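Latum Room Care Guide
Section 4. Clearing the bed and sorting small waste
Revision of 20 April 2020. Prepared by Dela Quartey; checked by Dénes Csonka.

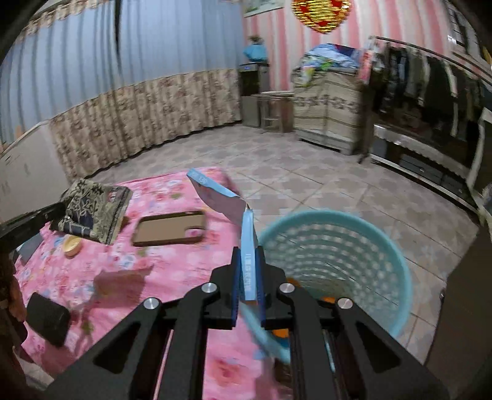

This section applies to bedrooms of the Latside type, with a tiled floor and one open waste basket. Complete Section 3 (Windows and curtains) first. Section 5 (Changing the bed) must not be started until the bedspread is clear.

4.1 Before you start

1. Switch on the ceiling light and open the curtain fully.
2. Place the waste basket on the floor beside the bed, within arm's reach. Do not place it on the bedspread.
3. Check the contents of the basket. Paper scraps and light wrappers may stay in it. If it is more than half full, empty it now.

Note: The Appiah 27 basket has a perforated wall. Dust, crumbs and pencil shavings will pass through the holes. Fit a liner or use the kitchen bin for these.

4.2 Removing empty packaging

1. Pick up one box at a time. Hold it by the middle, with the open flap pointing down, over the bed.
2. Check the inside for cables, warranty cards, SIM tools and folded leaflets. Small parts often stick in the corners of phone and accessory boxes.
3. If the box carries a serial label that is needed for a return, cut out the label and file it under form 918.
4. Fold the box flat along its existing creases. A torn box can be folded across the tear.
5. Put the folded box in the basket. Boxes longer than 31 cm go directly to the paper collection point.

Caution: Do not shake a box over the tiles. A phone or a glass screen protector that drops out may break on the hard floor.

4.3 Items that stay

The following are not waste, even when found among packaging:

Phones, face-up or face-down
Phone cases, including empty ones
Fabric pouches and book covers
Small tins and lids
Rods, stands and other loose fittings

1. Move these items to the cabinet shelf or the bedside tray.
2. Lift phones by the edges. Do not slide them across the bedspread – grit caught in the weave can scratch the glass.
3. Keep a tin and its lid together. If only one of the two is found, look under the pillow and along the wall side of the bed before moving on.
4. Leave pouches closed. Their contents are not part of this procedure.

4.4 Finishing

1. Run a flat hand over the bedspread from the head to the foot. Printed covers hide small objects well, so go by touch.
2. Pick up any scraps from the floor, including under the bed frame.
3. Return the basket to its usual place, clear of the curtain hem.
4. Empty the basket at the end of the round. Rinse it with lukewarm water only – hot water can warp thin plastic walls.

Note: Replacement baskets and liners are ordered from the Dristosberg store. Liners are supplied in cartons of 2000. Quote the room type on the order.

Continue with Section 5.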